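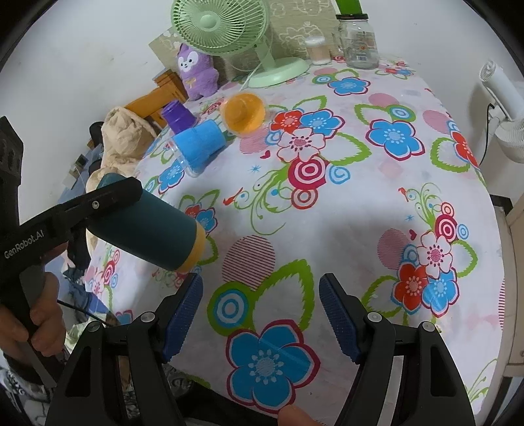
**Herath, July 2024**

I have a soft spot for colored plastic cups, and a cupboard that can't take many more of them. The ones up top are everyday cups: teal, purple, orange, bright blue. They go on picnics, they hold pencils, they get left under the couch. Every so often I haul the lot out, wash them properly, sort out which ones still deserve shelf space, and put them back in a way that lasts longer than a weekend. A couple of people asked how I do the washing part (the smell! everyone asks about the smell), so I've written the whole thing down.

It takes me one afternoon, and most of that is waiting.

## What you need

- A table you can take over for a few hours
- A big mixing bowl or a clean sink
- Dish soap, the plain kind
- Baking soda
- White vinegar
- A soft bottle brush and an old toothbrush
- Two dish towels
- A fan, if your kitchen gets as sticky as mine does in summer

I use a bottle brush from Jodis that I've had forever. Any soft one will do, just stay away from the wire kind. I scratched up a really nice cup that way and it has never looked clean since.

## Get everything out first

Everything! Check the dishwasher, the car, the lunch bags, the back of the cupboard where the short ones roll. If you wash half of them and then find the rest next week you'll be doing this twice, and I say that as someone who did it twice in January.

I like the table better than the counter for this job. I throw a cloth on it, the white one with the big blue and red flowers and the little hearts, and then a dropped cup doesn't make such a racket. Mine tend to roll, so I put them well in from the edge. If there's a plush toy on the table, leave it toward the back, away from the bowl. The fan can stay where it is.

Take off every lid, band, sleeve and straw. Anything that comes apart should come apart. Old milk loves a seam.

## The soak

Fill the bowl with 1000 ml of warm water - warm, please, not boiling, some plastics go soft and never quite sit flat again. Stir in a good squirt of dish soap. Drop the cups in on their sides so they fill up and sink, and leave them alone while you have a coffee.

Pour that out and look inside each one under a bright light. Most will be fine. For any that still smell like last week's juice, mix some 200 ml of white vinegar with the same amount of water, fill the cup, and let it stand for an hour. Rinse it really well. I skip the vinegar on cups that don't need it and go straight to scrubbing.

Stains are another matter. Make a paste of baking soda and a few drops of water, rub it around with your finger, wait ten minutes, rinse. Tomato sauce will fade and may not leave completely. I've made my peace with one cup that is going to be faintly orange inside until the end of time (the orange cup, luckily).

## Rims and ridges

Rims are where I slow down. A clear rim shows every bit of gunk, and that's handy when you're cleaning, less handy when company comes over. Run the toothbrush all the way around, inside and out, then do the underside of the lip. Cups with a ridged base need the same treatment on the bottom, where the dust from the shelf collects.

Do the lids last, in fresh water. Look at the face first, then turn the lid over and get the brush right into the groove. If there's a rubber ring that comes out, ease it out with the handle of a teaspoon and wash it on its own. Don't lose it down the drain. I have lost two.

Then give each lid a quick check before it goes on the towel: hold it upright by the edges and tilt it toward the light. Soap film shows up as a cloudy patch. 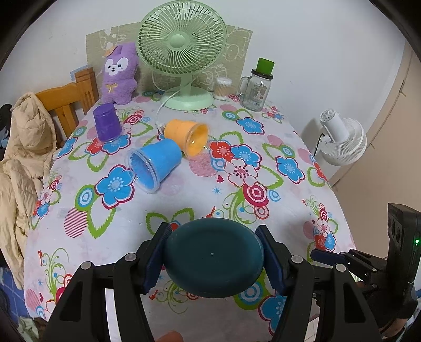
## Drying, the slow part

Tip cups on their sides or prop them at an angle so air can get in. Upside down flat on a cloth looks tidy, and I still do it with the small ones out of habit, but flip them over after a while or the inside stays damp.

Set the fan at the back of the table and run it on low. High speed sends light cups skating across the cloth. Keep the cord out of the wet area, and dry your hands before you touch the switch.

Leave the lids off until everything is bone dry. I give mine the rest of the afternoon, and overnight if it's raining.

## Putting them away

1. Sort by width, biggest first.
2. Stack only the ones that slide in and out easily. If you have to push, they'll stick.
3. Tuck a scrap of paper towel between any two that tend to grab each other.
4. Stand the lids on edge in a small basket, like records.
5. Put the cups you use every day at the front and the picnic ones behind.

My basket is a Vumitz one with a flat bottom, though I used a loaf pan for years and it worked just as well.

Cups with a crack or a lid that went missing ages ago come off drinking duty. A cracked one can have a hole poked in the bottom for seedlings, and the rest hold crayons, clothespins or the spare change for the bus into Prekus.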